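4.2 Fruit kept in sight and fruit put away

Figure 3. Fruit on a plate on a table with a checked cloth.
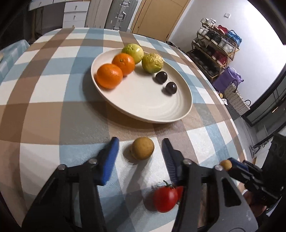

Rajkumari Chauhan objected, when an early draft of this section was circulated, that households do not store fruit so much as park it, and that the word "storage" assumes a plan few families would recognize as their own. We have kept the word for consistency with the earlier sections, but the objection is a fair one and it shaped how the interview answers were read.

Households in Irkow and Drultton were asked where fresh fruit was placed after shopping, who moved it afterward, and at what point a piece was judged no longer fit to eat. Of the 90 households that completed the diary, most kept at least part of their fruit in the open, on a table or counter. Citrus fruit was the most common item kept this way (Figure 3 shows mandarins on a plate with other fruit). Berries and cut melon went into the refrigerator in nearly every home, and respondents treated this as too obvious to explain.

The two towns differed in one respect. In Drultton, where the weekly market is held on Friday, fruit was bought in larger amounts and the plate or bowl was refilled before it was empty. Older pieces were then covered by newer ones. In Irkow, where most respondents passed a shop on the way home from work, purchases were smaller and the mixing of old and new fruit was mentioned less often. Diaries from Drultton recorded more discarded fruit toward the end of the week, although the gap narrowed in November, when kitchens were cooler.

Judgments about fitness to eat rested mainly on touch and on the look of the skin. Respondents disagreed about wrinkling. Some took it as a sign that the fruit should be thrown out, while others, mostly in households with an older adult present, held that a wrinkled fruit was sweeter and set it aside for stewing. Rajput (personal communication) reports the same division in her interviews at Kulon, where it followed age more closely than income. Our sample is too small to test this point.

Fruit that could be seen was eaten sooner, by the diarists' own account, than fruit kept in a drawer. Eight households nevertheless moved all of their fruit to the refrigerator during the study, in most cases because of fruit flies. Two of these had moved it back by the final visit. The reasons given were taste and habit, and one respondent added that the children had stopped asking for fruit once it was out of view. Waste by weight for these households is reported separately in Section 4.3.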